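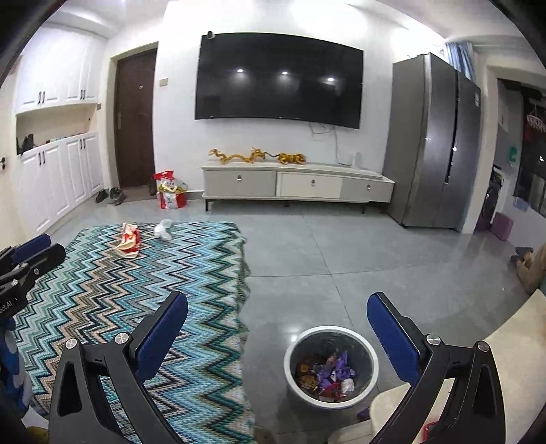

The golden dragon and tiger keep watch over Ratih Tjoa's living room in Fimthorpe.

Filed under: Neighborhood, Home & Recycling

Fimthorpe living rooms join the great carton roundup

Fimthorpe has found a new weekend habit, and it starts on the living room floor. The Lema carton roundup wrapped up its first stretch on Sun 13 October with 3007 drink cartons handed in, a terrific number for a project that began with a single bin outside the Zondport bus depot.

In all, 208 households signed up. Each one agreed to keep its drink cartons and snack packaging out of the kitchen trash, sort through everything at home, and bring the cartons to the depot on collection day. Wrappers and tissues stay behind and go out with the regular garbage, so the sorting is where most of the work happens.

Ratih Tjoa does hers in the living room, a bright place with glossy gray tile, a long low cabinet under the TV and the refrigerator right beside it. The washing machine is just through the doorway, and anything sticky gets rinsed out back there before it comes anywhere near the rug. She tips the week's packaging out on the floor, puts some music on and gets going.

"I tried it standing up at the counter and I hated it," said Tjoa. "On the rug I can spread everything out and see what I've got. The milk cartons are easy, they go in one bag. Then there's all the candy and cookie stuff, and my goodness, we eat a lot of cookies."

Her household turned in 48 cartons over the course of the roundup, nearly all of them from milk. She says the little single-serving ones pile up fastest, especially during the school week, and that they take up hardly any space once they're pressed flat.
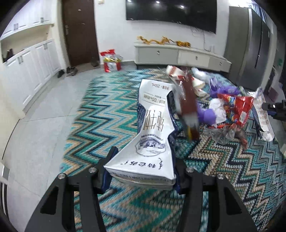

Small cartons caused some confusion in the first couple of weeks. Many people assumed they had to be cut open, and a few arrived at the depot with theirs snipped into neat strips! Benoît Gilbert, who runs the collection table, would like everyone to know that a whole carton is fine. Shake out the last drops, unfold the corners at the ends, flatten it and drop it in the bag. Straws go separately, and so do the thin plastic sleeves that hold multipacks together.

"People bring them from every store in town, with labels in five or six languages," Gilbert said. "It's a great table to stand behind. Everybody wants to tell you which milk is best."

Once bagged, the cartons travel to Farnaris, the paper mill across the river, where the fiber is separated and turned into paper towels and egg trays. The first truck left the depot last week with 157 full bags on board, and Gilbert was still grinning as he swept up after it.

A second roundup is planned for November, this time with a drop-off point at the north end of Fimthorpe for anyone who can't easily get to the depot. Households already on the list don't need to register again. New ones can pick up a collection bag and a sorting sheet at the Zondport depot ticket window during regular hours – bags are free, one per household, and there are plenty left.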